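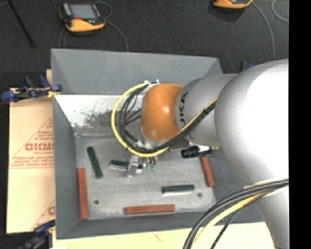
# The Gray Bin and the Green Blocks

This page belongs to the Rolotlow storage pages, which go through the bins and trays in our back workroom one at a time. The large gray bin gets its own page. It is the one people ask about most, usually when they want to borrow it.

**The blocks.** Dark green, rectangular, with three of them on the floor of the bin. We call them the Stonine blocks after the shop that cut them for us. They are not sorted or lined up when they go in, and they can lie at any angle. If you need them stacked, use the shallow tray on the lower shelf.

**The walls.** Tall and slanted, so the floor is smaller than the opening. The far panel is matte gray. The paler strip of wall below it has the dark scuffs and scratches, and they do not come off with a damp cloth. Nga Diệp tried a melamine sponge on one corner in March and saw no difference, so please don't spend time on it.

**The floor.** Light gray and flat, with faint scratches and a few stains. There are two small round holes in it, one to the left and one to the right. Leave them open. Small screws and washers can end up in there, so loose hardware should go in a lidded box.

## Notes on use

The bin stays where it is. Hiếu Khổng lined it up with the bench last winter, and moving it means doing that over again. If you need a bin for carrying things between rooms, take one of the Lever totes by the door. There are 12 of them, and they nest.

Only blocks go in the gray bin. We have found tape rolls, a coffee lid and a pair of work gloves in it at one time or another. Gloves go on the hooks.

Wipe the floor of the bin with a dry cloth on Fridays. Maksym Palamarchuk keeps the cloths in the Châu cabinet, second drawer from the top. Spray cleaner leaves a film and the blocks pick it up.

Blocks with chipped corners go in the red bucket under the sink. Định Huỳnh sands them down when there are enough to bother with. The full set is 50, and the spares are kept in a cardboard box on top of the cabinet. Write on the lid how many you took.

## Other pages

- Shelf 6, clear trays and dividers
- Shelf 7, foam sheets and offcuts
- The Lever totes
- The sink corner

The page for the sink corner is out of date. The drying rack was moved to the other wall and the old hooks are gone.

Corrections and requests to borrow go to Phúc Hồ. Put the name of the bin or shelf in the subject line.

Page updated 10/3/25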